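I finally did it, you guys. I joined a choir!

If you've been reading for a while you know I've been threatening this since we moved. I sang all through high school, second alto, and then I stopped for a very long time for no good reason except that life filled up. Then in October I was waiting on a sandwich at Duda and saw a flyer by the register that said "Community choir, no audition, Thursday nights, bring a pencil." I took a picture of it and carried it around on my phone for three weeks before I wrote to them.

The director is Gladys Kirui and she is a marvel. She's tiny and she conducts with her whole body, and she learned all our names by the break (there are a lot of us!). Warm-ups take a good fifteen minutes and they're the silliest part of the night. We hum, we buzz our lips, we sing the names of vegetables up and down the scale. I felt ridiculous for maybe two minutes and then I was having too much fun to care.

Now, the reading. I used to be pretty good at sight-reading and I can report that it's gone. Gone! The first piece we opened had five flats in it and I just moved my mouth for a page and a half. My neighbor Kanini Simiyu slid her folder over so I could see where she'd penciled in the counts, and after that I mostly followed her. Find yourself a strong singer and sit on her left, that's my whole method so far.
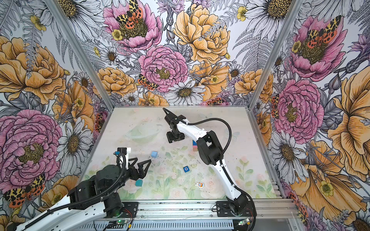 By the third week something had loosened up. We were working on a slow piece in four parts, no piano, and there's a spot near the end where the altos hold one note while everybody else moves around it. On paper it's the dullest line you ever saw, the same note for six bars. But when the basses came in underneath – Bakari Rashidi has a low note you can feel in your chair – our one boring note turned into a completely different thing every bar. I got goosebumps all the way down my arms. I drove home with the radio off so I could keep hearing it.

A few things I've picked up, in case you're thinking about trying it where you live. Drink your water in the afternoon, well before you get there. Mark your breaths in the music, because you won't remember them. Record your part on your phone and play it while you do the dishes. My kids can now sing the alto line of an entire carol and they're not happy with me.

The cost is very reasonable too. Dues are 13 dollars a month and that covers the music, though you do have to give it back at the end of the season with your pencil marks erased. I've been writing very lightly.

Our concert is in December at the old Bondent hall, which has a wonderful echo and terrible parking. I'm nervous about the Latin. I'm also nervous about the black shoes, which I don't own yet, so if you know of a comfortable pair that can handle two hours on risers please leave me a note in the comments. Wide feet, low heel, nothing fancy!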